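Malabanan House: The Medicine Table
Frequently asked questions for residents and long-suffering guests

What is the medicine table?
It is the reddish-brown table against the scuffed wall, where the household's small remedies live: headache tablets, ointment, and whatever else people have bought at the chemist and then lost interest in. It replaced a biscuit tin in which Timo Brinkmann once found 47 loose plasters and a foreign coin.

Why a table? Wouldn't a cupboard be more sensible?
We had a cupboard. Things went into it and came out again years past their date. On a table you can see what you own, and you stop buying it again. Our spending on throat sweets has fallen sharply.

What may be left on it?
Unopened or clearly labelled things in their own packaging. A carton and a small jar or two is plenty. Keys, post, screwdrivers and half a sandwich have their own homes, and we would like them to go there.

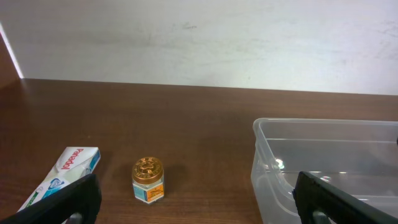
Should I keep the leaflet once I've opened the box?
Keep it, folded up inside the carton with the tablets. It has the dose, the warnings and the list of things you shouldn't take alongside it, and you will want all of that at three in the morning, when your memory is at its worst.

Can I put the tablets in a nicer container?
Please don't. A Worateck pill pot looks very smart, and a smart pot of plain white tablets tells the next person nothing at all. The original box carries the name, the strength and the expiry date. It may not match the curtains, but we have learned to live with that.

The box has got a bit squashed. Does it matter?
A dent or a crease does no harm provided the blister strips inside are sound and you can still read the printing. If a strip is split or the foil has lifted, take it back to the chemist's for disposal. Don't put it in the bin, and don't put it down the sink, whatever Tiburcio Huerta told you.

How long does an ointment last once opened?
Check the jar or its packaging for a little picture of an open pot with a number of months beside it. Not every product has one, so write the month you opened it on a sticker and put it underneath. "September" is useful. "Recently" is what Jacinto wrote, and we have been guessing ever since.

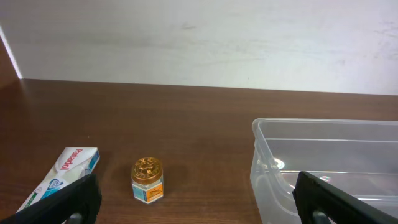 Stickers are in the hall drawer, next to the Deltard torch. Stick them on the base, where they won't cover the name, and use the pen that works. If something smells odd, has separated or has changed colour, it goes back to the chemist's too, sticker or no sticker.

Is it safe with children about?
No. When children are visiting, everything comes off the table and goes on the high shelf in the locked room before they have their coats off. Montserrat Becerra holds the key. She also has views on people who ask for it twice in one evening.

Is it all right to keep medicines near a radiator or window?
Go by the storage line on the packet, and choose somewhere cool, dry and out of the sun if you can. The bathroom is a poor choice – all that steam – though every household seems to try it once.

Who tidies it?
Whoever finished the last thing on it. Wipe the top with a damp cloth, dry it, and check the dates while you're there. It takes up to 10 minutes, most of which is reading very small print.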